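Archives > Listivau list > December 2021 > Shelves

Re: Shelves in the back room
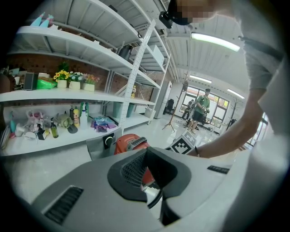 Dear Soledad, thank you for your message. I have thought about the shelves and I agree that the Garrido cabinet is too deep for us. The tall white metal shelving can stay, I think, with the uprights that have rows of small holes, so we can move a shelf up or down when we need. For the artificial flowers in the white pots I would like to keep them together in front of the brick wall, the yellow ones first. The two teal bottles should go down from the top shelf, please. I cannot reach them without the step.

I can spend 300 on extra shelves, if they have the same depth. Could you ask for the price before January?

Kind regards,
Constanza Bustos

On Dec 23, 2021, Soledad Lucero wrote:
> Hello all,
> Do we keep the white shelving or take the cabinet from Garrido?
> It is from 2001 but the doors close well.
> I must answer them soon.
> Soledad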